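4.3 Comparing end effectors on the Valtier arm

1. Set the approach height to 700 in the Sindetti controller and save the profile.
2. Fit the end effector and tighten the collar before enabling the drives.

Caution: Keep hands off the table while the drives are enabled.
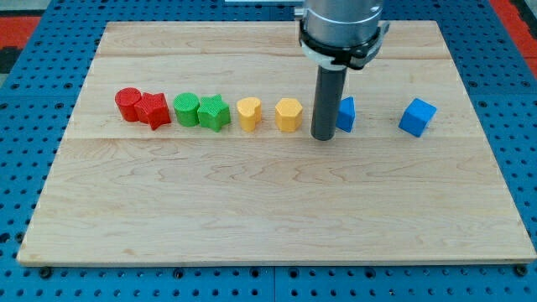
Approach clearance limits how tightly parts can be set out. A straight rod needs less side room than a jaw gripper, so check the widest tool first. With the rod lowered between the yellow hexagon and the blue blocks, test the gap on both sides.

3. Raise the arm, change the tool and repeat at the same point.

Note: Log each tool under its own profile name.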